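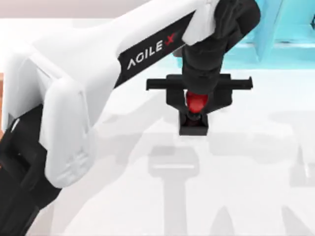 와이드 레일 그리퍼, 시뮬레이션. 빨간 둥근 물체와 그 밑의 검은 상자를 테이블 위에서 든 상태.

연구노트 > 조작 > 그리퍼 비교 > 와이드 레일

노트 목록 | 실험 | 장비 | 회의 메모 | 검색

2023년 8월 21일

오늘은 아침부터 그리퍼 비교를 다시 붙잡았다. 지난주에 Horketti 폴더를 정리하다가 예전 설정 파일하고 새 설정 파일이 한데 섞여 있는 걸 보고 한숨을 푹 쉬었는데, 그래도 덕분에 어느 값이 어디서 왔는지는 이제 좀 알 것 같다. 나중에 이 노트를 펼쳐 볼 네스마 스칼리와, 12월쯤에 다 잊어버리고 다시 읽고 있을 나를 위해 조금 길게 적어 둔다. (길어져도 용서해 주시길!)

비교 대상은 둘이다. 하나는 우리가 계속 써 온 Tukent 손가락 모델이고, 다른 하나는 손목 아래로 긴 가로 레일이 지나가고 거기에 손가락 마운트가 내려와 있는 와이드 레일 쪽이다. 위 화면에 나온 것이 와이드 레일이다. 팔은 같은 것을 쓰고 끝단만 바꿔 끼우면서 본다. 팔까지 같이 바꾸면 무엇 때문에 결과가 달라졌는지 알 길이 없어서, 호비타 세라노가 처음부터 팔은 건드리지 말자고 못을 박아 두었다. 그때는 좀 답답했는데 지금 생각하면 참 고마운 고집이다.

오전: 설정 맞추기

시간 간격은 둘 다 2 ms로 통일했다. Tukent 쪽 예전 파일에는 더 큰 값이 들어 있었는데, 그 상태로 돌린 결과는 이번 비교에 넣지 않기로 했다. 아까운 마음이 들기는 하지만 섞어 놓으면 나중에 더 골치가 아프다. 접촉 강성은 700으로 놓고 시작했다. 이 값은 예전에 Lusanmont 장면에서 쓰던 것을 그대로 가져온 것이고, 특별한 근거가 있어서 고른 숫자는 아니다. 근거를 찾으면 여기에 덧붙이겠다.

제어기는 Samir를 그대로 썼다. 손가락을 닫는 명령을 위치로 줄지 힘으로 줄지 한참 고민했는데, 오늘은 위치로만 했다. 힘 명령으로 바꾸면 손가락이 물체에 닿는 순간 파르르 떠는 문제가 아직 그대로 있고, 그걸 오늘 안에 잡을 자신이 없었다. 욕심을 부리다가 하루를 통째로 날린 적이 한두 번이 아니라서 이번에는 얌전히 참았다.

그러고 나서 첫 실행을 걸었더니 그리퍼가 테이블 속으로 쑥 들어가 버렸다. 커피를 들고 자리에 돌아와서 그걸 보고 혼자 웃었다. 원인은 허무했다. 끝단을 바꾸면서 공구 중심점을 예전 값으로 남겨 둔 것이다. 레일이 달린 쪽은 손목에서 손끝까지 길이가 다르니까 당연히 고쳐야 하는데, 매번 끝단을 바꿀 때마다 똑같이 까먹는다. 이제 설정 파일 맨 윗줄에 큼지막하게 주석을 달아 놓았다.

오후: 돌려 보기

점심 먹고 와서 한꺼번에 걸어 둔 것이 두 그리퍼 합쳐서 156회. 이 중에서 들어 올린 뒤 자세가 흐트러져 내가 따로 표시해 둔 것이 61회다. 생각보다 많다. 다만 표시 기준이 좀 엄격해서, 조금만 기울어도 일단 표시하고 넘어갔다. 네스마가 보면 분명히 너무 깐깐하다고 할 텐데, 그러면 같이 앉아서 다시 보면 된다. 그리퍼별로 나눈 숫자는 아직 적지 않겠다. 표시 기준을 한 번 더 맞춘 다음에 적는 편이 마음이 편하다.

숫자 말고 느낌만 먼저 적어 보자면, 와이드 레일 쪽은 잡는 동작 자체가 꽤 여유롭다. 목표 위치가 조금 빗나가도 손가락 사이로 물체가 들어와 주는 편이라 접근 경로를 대충 짜도 어느 정도 받아 준다. Tukent는 접근이 정확해야 하지만 일단 물면 야무지게 문다. 나는 솔직히 Tukent 편이었는데 오늘 오후 내내 레일 쪽을 보고 있자니 정이 좀 들어 버렸다. 이러면 안 되는데!

레일 쪽에서 제일 신경이 쓰이는 것은 폭이다. 손목 축 양옆으로 레일이 꽤 길게 나와 있다 보니, 손목을 돌릴 때 쓸고 지나가는 공간이 넓다. 지금처럼 바로 밑의 테이블이 비어 있으면 괜찮은데, 물체를 여러 개 늘어놓거나 뒤쪽 청록색 구조물 가까이로 가면 이야기가 달라질 것 같다. 경로 계획할 때 충돌 형상을 손가락만 넣고 레일을 빼먹지 않았는지 꼭 확인할 것. 오늘 쓴 파일에는 들어 있다. 두 번 확인했다.

그림자로 자세를 가늠하는 버릇에 대해서도 한 줄. 테이블이 거의 흰색이라 그리퍼 그림자가 T자 모양으로 잘 보이고, 화면만 봐도 레일이 어느 쪽으로 놓였는지 대강 감이 온다. 편하기는 한데, 카메라 쪽 비교를 시작하면 이 부드러운 그림자가 오히려 말썽을 부릴 수도 있겠다는 생각이 들었다. 검은 그리퍼에 검은 상자라서 둘의 경계를 가르는 일도 쉽지는 않을 것이다. 그 위의 빨간 물체는 멀리서도 잘 띄는데, 색 임계값으로 찾을 거라면 팔 띠에 찍힌 AGILE X 글자의 빨간 X를 같이 주워 오지 않도록 영역을 먼저 잘라 둬야 한다. 색 범위부터 만지작거리다가 시간을 꽤 썼는데, 결국 영역을 자르는 쪽이 훨씬 간단했다.

호비타와 나눈 이야기

네 시쯤 호비타가 지나가다가 화면을 보고는 옆에 의자를 끌고 와 앉았다. 잠깐만 본다더니 한참을 같이 봤다. 이런 시간이 나는 참 좋다. 호비타 의견은 마찰 계수를 하나로 고정해 놓고 비교하는 게 레일 쪽에 유리하지 않겠느냐는 것이었다. 손끝 면의 넓이가 서로 다른데 계수만 같게 두면 공평해 보여도 사실 접촉점 개수에서 차이가 난다는 얘기다. 듣고 보니 맞는 말 같아서 바로 접촉점 기록을 켜 두었다. 로그 용량이 확 늘어나니까 저장 경로를 공용 폴더로 두지 말 것. 지난번에 한 번 가득 채워서 모두에게 사과를 돌린 적이 있다.

또 하나, 손가락을 닫은 다음 들어 올리기 전에 잠깐 멈추는 시간을 넣어 보자고 했다. 지금은 닫자마자 바로 올라간다. 퇴근 전에 몇 번만 손으로 돌려 봤는데 흔들림이 덜한 것 같기도 하고 그냥 내 기분 탓인 것 같기도 하다. 이런 건 제대로 걸어 봐야 안다.

네스마에게

Tukent 손가락 모델의 관성 값을 어디서 가져왔는지 알려 주면 고맙겠어요. 파일에는 출처가 없고, 제가 메시를 가지고 대충 계산해 본 값하고 꽤 달라요. 급한 건 아니니까 천천히 주세요. 그리고 지난번에 만들어 준 기록 정리 스크립트, 오늘 정말 잘 썼어요! 그게 없었으면 아직도 폴더 이름을 손으로 바꾸고 있었을 거예요. 한 가지만, 끝단 이름에 빈칸이 들어가면 중간에 멈추더라고요. 일단 밑줄로 바꿔서 넘어갔습니다.

다음에 할 것

- 표시해 둔 실행을 네스마와 다시 보고 기준 정하기
- 그리퍼별로 나눠서 표로 적기
- 접촉 강성을 위아래로 바꿔 가며 같은 목록 다시 돌리기
- 닫은 뒤 멈춤 시간을 넣은 것과 뺀 것 비교
- Samir 힘 명령 떨림 (호비타가 예전 메모를 찾아 준다고 함)
- 레일을 손목 기준으로 돌려 놓고 청록색 구조물 쪽으로 접근시켜 보기

밤새 돌릴 것은 와이드 레일에 멈춤 시간을 넣은 설정으로 걸어 두고 나왔다. 공구 중심점은 나오기 전에 다시 봤고, 접촉점 로그는 내 디스크로 들어가게 해 두었다. 혹시 내일 아침에 나보다 먼저 오는 사람이 있으면 멈춰 있지 않은지만 슬쩍 봐 주세요.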